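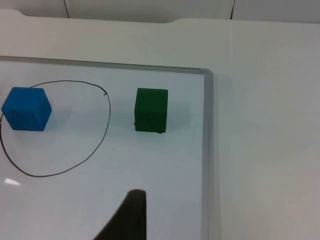

What is ink made of?

Ink is made of two main parts: something that gives the color, and a liquid that carries the color to the paper. Most inks also have a few helpers mixed in, so that the ink flows well and stays in its place.

The color part

The color in ink can be a dye or a pigment. A dye melts into the liquid completely, the same way sugar disappears in tea. A pigment does not do this. It is a very fine powder, and its tiny grains float in the liquid. When you write with a dye ink, the color goes down into the paper. When you write with a pigment ink, many of the grains stay near the top. Pigment inks often keep their color longer in sunlight.

The oldest black pigment is soot, the black dust that a smoky flame leaves behind. People in old Egypt and old China mixed soot with water and a little gum or glue. The glue held the grains on the page. Some of that writing can still be read today.

Ink from a tree

For hundreds of years, people in Europe wrote with ink that began on an oak tree. Small wasps lay their eggs on the oak, and the tree grows a hard round ball there. The ball is called a gall. Ink makers crushed the galls, put them in water, and added a salt that has iron in it. The new ink was pale when it touched the page, and then the air turned it darker. It could not be washed away easily, so it was used for letters and important papers. But it has some acid in it, and in some old books it has eaten small holes in the pages.

How does the ink get out of the pen?

A fountain pen has a narrow channel that brings thin, watery ink down to the metal tip. The paper pulls the ink out, because paper is full of very small spaces between its fibers.

A ballpoint pen uses thick ink, more like paste. In the tip sits a tiny ball. When you write, the ball rolls, picks up ink on one side and leaves it on the other side.

A felt pen has a soft stick inside that holds ink like a sponge. If you forget the cap, the liquid goes away into the air and the color stays behind in the dry tip.

Why can some ink be wiped away?

Whiteboard ink has a special oily helper in it. When the ink dries, this helper keeps the color from holding tightly to the smooth board. A dry cloth can then lift it off. On paper or on your shirt it is a different story, for the ink goes in between the fibers.

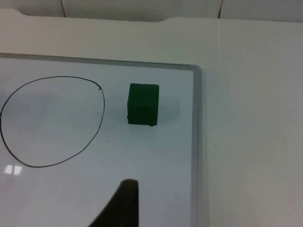

A circle drawn in black marker on a whiteboard.

Try it at home

Cut a strip from a white coffee filter. Make a dot with a black felt pen (a washable one) near one end. Hang the strip so that only this end touches the water in a glass, and the dot stays a little above the water. Wait 20 minutes. The water climbs up and carries the dyes with it. Some dyes travel faster than others, so your black dot may open into blue, pink or yellow. Try it also with green and brown, and compare the strips when they are dry.

166 shares
5 comments

More from Wutemex Kids
Why is paper white?
How does an eraser work?
Where do colors in a rainbow come from?
What is glue?
Why do old books smell?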